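Home | Reviews | Grippers | Contact
Last updated: September

Indside Two-Finger Gripper Review

I bought 2 of these to replace the Batisport pair on my bench arms. Mounting took six screws per side. 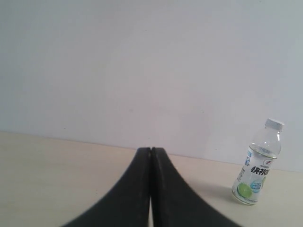
The jaws close evenly and the grip force is set in software. I left it at the default for the first week, then turned it down for thin plastic.

Wide fingers do block the wrist camera at close range. 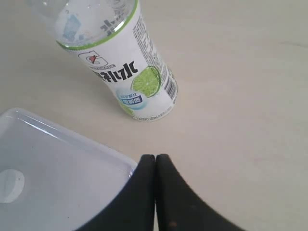
Does it work with a Chu controller?
It does after a firmware update, and the update takes five minutes.

Cable length is my main complaint.

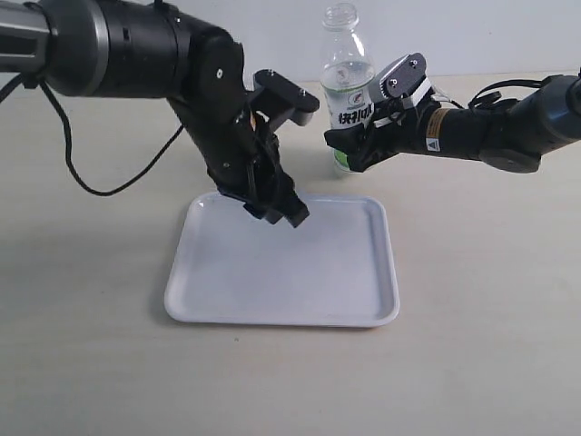
Indside ships one cable size for every arm. On a short arm you have to tie up the extra. Mine hangs in a loop on the left side, low over the table, and I plan to clip it back. The plug itself is solid.

After more than 1,000 cycles the fingers show little wear. 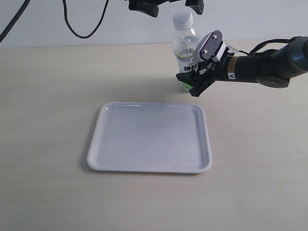 Photo: the author

I cut replacement pads from Siser vinyl, and they held up fine on smooth bottles. I'd buy the gripper again, with a shorter cable.

5 comments | 2 shares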